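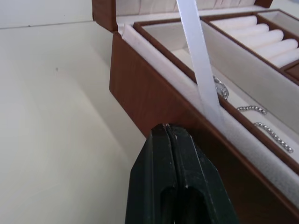

Freya Furnival
Support Lead, Sokgate Shop Help

Ticket: checkout adds shipping twice on gift orders
Status: solved!

Dela wrote in that any cart over 400 items of stock value was fine, but gift orders got charged 8 dollars shipping two times. Great report, with the cart log attached — I wish they all came like that.

Tried first: cleared the cache, turned off the coupon add-on. No change.

Then Bernice spotted a leftover shipping rule from November, still switched on under the Gifts category. Jewelry boxes sit in both Gifts and Home, so both rules fired. Switched the old one off, ran 35 test orders, every total correct. Love it!

Still to do: refund the double charges — Aba has the list.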